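Open day at the Lutier workshop

In September, 30 members visited Lutier to see the wiring cell being set up. Larasati Liem showed how the arm approaches a yellow housing and finds the loose connectors. She ran the demonstration twice, the second time at a slower speed.

Red and black wires run down beside the housing - the small white two-pin connector is on the yellow and green pair. 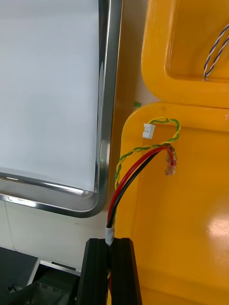 Next visit

Sekar Purba is taking names for Kiletti. Please wear closed shoes.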